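Search products, parts, manuals Go

Home Pumps Hose Foam Used Gear Contact

Flusteo 300 Portable Fire Pump

The Flusteo 300 is a gasoline-driven portable pump for small rural departments that draft from ponds, creeks and dry hydrants. The maker calls it "the last portable you'll ever buy." We have sold pumps long enough to leave that line on the maker's brochure, where it belongs. What follows is what we know and what we don't.

The name suggests 300 gallons per minute. You will get 300 with a short, straight suction hose, very little lift and an open discharge. Few fire ponds are that polite. With a full lift and a nozzle on the end of the line, plan on a good deal less, and ask us for the curve before you write the pump into a grant application.

Dry weight is 114 pounds. The brochure says "one-person carry." Aaliyah Cloutier, who runs our test pit, carried it from the van to the water and does not recommend it. Two people and the side handles are fine on level ground. On a muddy bank you will want the skid, sold separately.

Starting is electric with a pull cord for backup. Our demo unit started on the first or second pull in July. We tried it again in December after a night in an unheated shed, and it took long enough that we would keep a block heater on it in cold country.

The primer is hand operated and simple, and we have no complaint there. The discharge valve is stiff when new. Flusteo says it loosens with use. Ours has loosened a little.

How it compares

The Rukik is lighter and costs less, but parts have been slow to reach us. The Manurung moves more water and drinks more fuel doing it. If your department already owns either one and it runs, we can't see a strong reason to switch.

Price and what comes with it

Pump with battery, primer and strainer: $1,015 down on our payment plan, or call for the full price, which has changed twice this year.
Skid frame: $888. Yes, we think that is high too.
Suction hose is not included, whatever the carton shows.

Warranty

Two years on the engine, one on the pump end. Damage from sand is excluded, and "sand" is not defined anywhere in the paperwork. We have asked. Flush it with clean water after every draft and write the date in your log - that log is the first thing they will want if you file a claim.

The Mestis remote throttle is listed as compatible. We haven't fitted one yet, so we can't tell you how well it works, and we won't stock it until we have run one through a full afternoon of drafting.

Prices checked July 6, 2024.

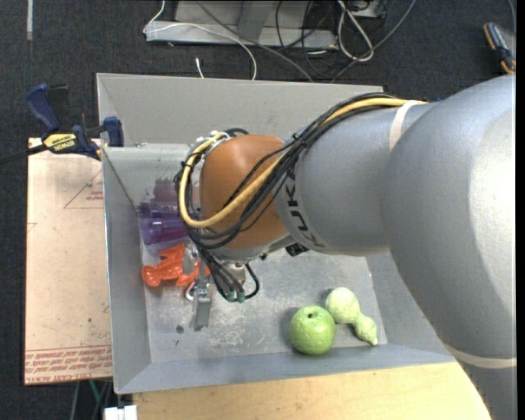

Departments that want to try the 300 before ordering can bring their own hose and strainer to our test pit. Call ahead, and bring the hose you would really use at a fire, kinks and all.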